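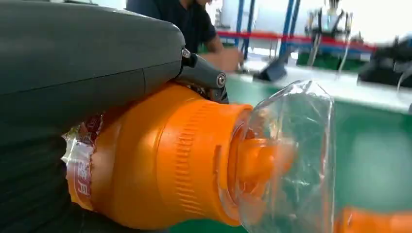

Reading time: 2 minutes

Print this page | E-mail this page

Opening and decanting a wrapped squeeze bottle

Posted 09/05/2023 by the Larnivent household desk

Plastic bottles with a spout cap often come with clear film over the top. It clings in creases around the ridges of the cap and is awkward to start with a fingernail. The method below works for cleaners, liquid soap and most other things sold this way.

You will need a pair of small blunt-ended scissors, a damp cloth, a funnel, a 300 ml refill bottle and a strip of masking tape.

1. Read the label first. If it is printed in a language you don't read, such as Chinese, get a translation before you open the bottle. Do not guess the contents from the colour of the plastic.

2. Stand the bottle upright in the sink and leave it for 15 minutes if it has been stored on its side.

3. Hold it by the ribbed band at the shoulder, if it has one. Keep your other hand off the body, as squeezing now will push liquid up into the spout.

4. Pinch a fold of film beside the nozzle and snip it. Cut downwards, away from the spout. Peel the film back to the neck and put it in the bin.

5. Check the cap is closed, then wipe it with the cloth.

6. Unscrew the whole cap to decant. Pouring through the spout takes far longer and tends to dribble. Some caps have a small seal underneath, which lifts off with the tip of the scissors.

7. Fill the refill bottle to a finger's width below the top. Write the contents and the month on the tape (February, say) and stick it on.

Never decant bleach or drain cleaner. Those stay in the bottle they came in.

Store upright, out of children's reach. We check ours every 6 months and wipe the threads of the cap at the same time.

Contact us | © Larnivent, Hutatstead | Back to top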